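Speaker notes: Repairs, the boring way
Landlord services forum, 10/06/2026, after the coffee break

Slide 1. Title only. Wait for people to sit down. They will have pastries. Don't compete with the pastries.

Say who we are: Brarkis Homes, 3,394 properties, mostly in and around Vendside, most of them older than anyone in the repairs team. I look after the responsive side, so if your tap drips, I am the reason you are on hold.

Slide 2. The complaint graph. Leave it up for a bit. Let them enjoy it.

Last year we logged 2,017 repeat visits. A repeat visit is when we go back to a job we had already marked as finished. We used to call these "follow-on works", which sounded like progress. A tenant on our scrutiny panel asked why we didn't call them "jobs you didn't do", and there was a silence in the room that I still think about.

Slide 3. What we tried first. Be quick here.

We bought a scheduling system. It sent texts. Tenants told us they now knew exactly when we weren't coming. Then we rewrote the repairs policy and it grew by four pages. Pause for the laugh. If no laugh, carry on to the vans.
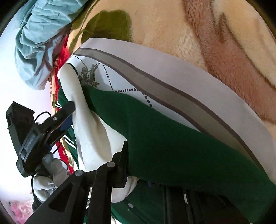 Slide 4. The vans. Main point of the talk, so slow down.

We went out with the trades for a fortnight and wrote down why each job failed. Mostly it was the part. The operative had the skill and the address, and the wrong size of washer. Our van stock list had last been looked at when we still fitted a kind of cistern that you can no longer buy. Every van carried seven spare ballcocks. Hardly a door handle between them.

So we threw the list away. With Istov, our supplier, we built a new one from what had been used over the winter, starting in November. The trades had the final say on it, which caused some pain in procurement. (Procurement are here today. Wave.)

Slide 5. Bataineh Court. Three blocks, one lift, strong opinions.

We ran the pilot there. Same people, same vans, new stock. Don't claim too much: it was a mild spring and boilers behave in a mild spring. But the repeat visits dropped enough for the residents' group to mention it in their newsletter, underneath an item on bin lids.

Slide 6. Cost. Someone from finance will ask, so get in first.

Van stock costs more. It sits there being money. Against that goes the second trip, the second phone call and the tenant's second morning off work, and that last one never appeared in our figures at all. We have started asking about it. The answers are short and some are quite rude.

Slide 7. Questions. If asked about damp, say that's the two o'clock session — then go and sit in it.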